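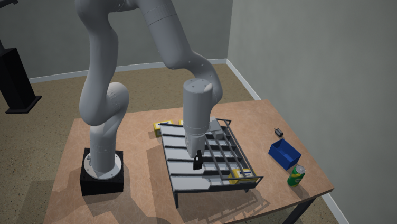
Members who plan to buy new equipment this year will want to know that the Pistel simulation package is now open to subscribers of the shared software program. Pistel lets a workshop build a model of a robot cell on an ordinary desktop computer and try out handling tasks before any hardware is ordered. The package comes with a ready-made bench cell, and most new users will start there. In it, a gray arm on a square black base works over a wooden table, with its gripper pointed straight down at a slatted rack and yellow boxes set on and near it. The user may move the rack, change the items on the table, and save the layout under a new name. Nothing in the starter cell is locked.

The package was developed by Kavunora and is supplied to members through our existing agreement with Gounder. Members who already hold a Gounder license for drawing software may add Pistel to the same account. Those without a license should apply through the member services desk. A seat is granted to the company and may be moved between computers, but only one person may be signed in to a seat at a time.

The technical office tried the package over the closing months of last year. Our purpose was to judge whether a small firm with no programming staff could get useful work out of it. In general the answer is yes, with some reservations set out in this notice.

Installation was simple on the newer of our two test computers. The older one needed a new graphics driver and ran slowly when shadows were turned on. The layout editor can be learned in an afternoon. Objects are dragged into place from a parts list, and their size and weight are typed into a side panel. Staff who have used any common drawing program should have little trouble with it.

The task editor takes longer. Each motion is entered as a step, and the order of the steps matters more than the manual suggests. A step that closes the gripper before the arm has settled will often push an item out of place. We advise new users to work through the printed exercises in order and to leave the rack exercise for the second session, when the controls are more familiar.
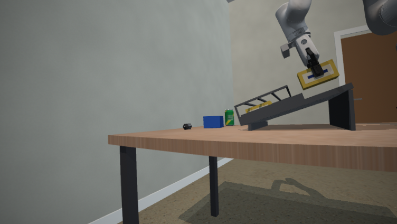

Rack exercise in the Pistel starter cell: the arm holds a yellow box at a tilt over the inclined rack.

The view may be placed anywhere in the room, even below the level of the tabletop. We found this to be the most helpful feature of the package. A box that looks clear of the rack from one side may be very close to it from another, and the gap is hard to judge from overhead. A view can be saved with the layout and opened by a colleague on another computer.

Three matters should be weighed before a firm commits to a seat. First, the parts list is short. It covers basic boxes, cans, bins and racks, and anything else must be brought in from a drawing file. Second, the grip settings are general ones. Results for soft or slippery goods should be treated as a guide only and checked on real equipment. Third, cycle times reported by the package do not include operator stops or part shortages, and should not be quoted to customers without adjustment.

Firms that use the Rerkis line planning tool may export a finished layout to it. The export kept all positions correctly in our trial, but item labels were lost and had to be entered again by hand. Kavunora has been told of the fault.

A total of 26 seats has been set aside for the first period. Each member firm may request up to two. Seats will be assigned in the order in which complete applications are received, and firms that miss the first period will be placed on a waiting list. Application forms are available from the member services desk and must be signed by an officer of the firm. The full trial report, with the settings used on both test computers, may be requested at the same time.

Issued by the Technical Office, January 6, 2021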